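3.2 Sorting and folding time in shared laundry rooms

The second part of the study dealt with the time residents spend on laundry after the dryer has stopped. Earlier work on household water and power use treats the wash cycle as the whole task. In our diary data the cycle made up less than half of the time that people reported, and the rest went to sorting, folding and carrying. We therefore recorded folding as a separate activity, with its own start and end marks in the diary.

Diaries were handed out in two apartment complexes, Mosus and Tornetti. Both have one shared laundry room per building and a folding table near the dryers. A total of 200 diaries were given out and 160 came back complete. Diaries with a missing end mark were left out of the time analysis but kept for the questions on garment type. The 160 complete diaries hold 444 separate folding entries, coded by two readers (H. Majumder and C. Yau) who worked apart and compared codes every Thursday. Where the codes differed, a third reader (M. Holzer) made the final choice.

Garments were put into four classes: flat items such as towels and pillowcases, shirts and T-shirts, pants, and small items. Bed sheets were coded as flat items only when one person folded them alone - sheets folded by two people were set aside, as the time could not be split fairly between them. Socks and underwear were entered by the batch.
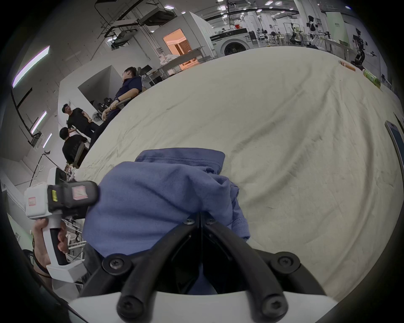
Figure 2. Garment, likely a T-shirt, on a cloth-covered table.

Residents who sorted before folding finished a load sooner than those who took items from the basket in the order they came. The gap was largest for mixed loads and close to zero for loads made up of towels. T-shirts had the widest spread of any class. Part of this comes from the method used: some residents folded in the air against the chest, others laid each shirt flat and smoothed it first. The diary form did not ask for the method, and we know of it only from notes that residents wrote in the margin.

Table height also came up in the margin notes. At Tornetti the tables are lower, and several residents wrote that they carried the load upstairs and folded on a bed instead. These entries have longer total times, but the extra time includes the walk, and we did not try to remove it.

Two limits apply to this part of the data. Start and end marks were written by the residents and are likely rounded to the nearest five minutes. The diaries were also filled in during December, when loads hold more heavy clothing than in summer. A repeat in warmer months would show whether the order of the four classes holds. Section 3.3 turns to carrying time and the distance between apartment and laundry room.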